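Verkgate 353 Compact Refrigerator
Item no. 3533

Small refrigerator for offices and break rooms. Black frame, white interior, shelves including a wire one near the back, fan grille at the top of the cavity. The door has a white inner panel.

Capacity: 60 L
Warranty: 24 months
Supply: corded, 120 V

Leave clearance for the full swing of the door – a round table in front of the unit is fine if it stands clear of the hinge side. Keep the grille uncovered.

Spare shelves: order from Saster, attn. Định Lương.
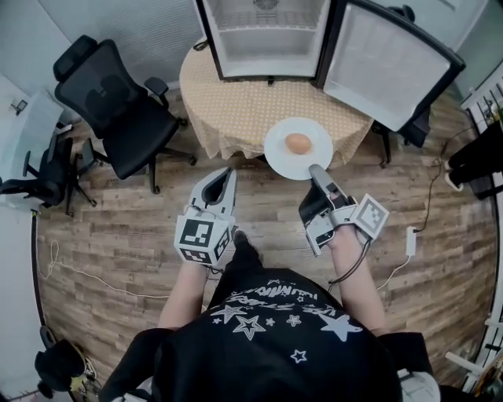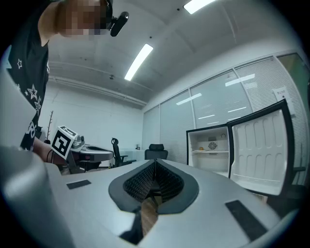 First picture: unit with door open, beside table. Second: the office.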